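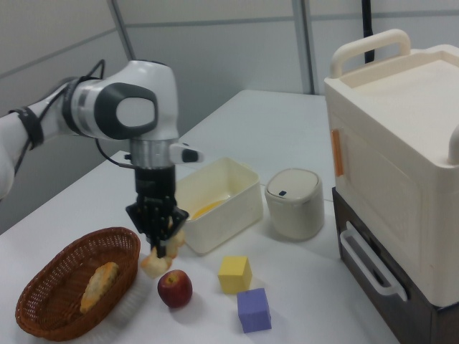 How many times do you have to show a robot something before it gets it? More times than you'd think, and then a bunch more with everything moved over a few inches.

Home Features Workshop Reviews Subscribe

I went to Jedcombe expecting code. What I got was a long morning of pretend groceries! Hendrik Kuipers runs the data floor at Okard, and his crew steers an arm through small kitchen chores while the computer records every move (each go is called an episode, like TV, only shorter and with less plot).

The table I sat at had an apple, a bread basket, a cream-colored box and a toy oven, plus a couple of foam cubes, one yellow and one purple. The job is to pick up a piece of food and put it where the instruction says. Then somebody shuffles things and off you go again.

They let me try. My first 11 episodes went in the trash, mostly for dithering. "If you hesitate, it learns to hesitate," Kuipers told me, and he was nice about it. A good operator gets 190 keepers in a shift. I got 2, and I was weirdly proud of them.

The part I keep thinking about is the fumbles. Okard saves some of those on purpose, the ones where the operator misses, backs up and goes in again, so the model sees how to recover. They started doing that in May.

More from Features
Tasell's warehouse arms, one year in
30 minutes with the De Haan gripper team
Letters: who taught your vacuum?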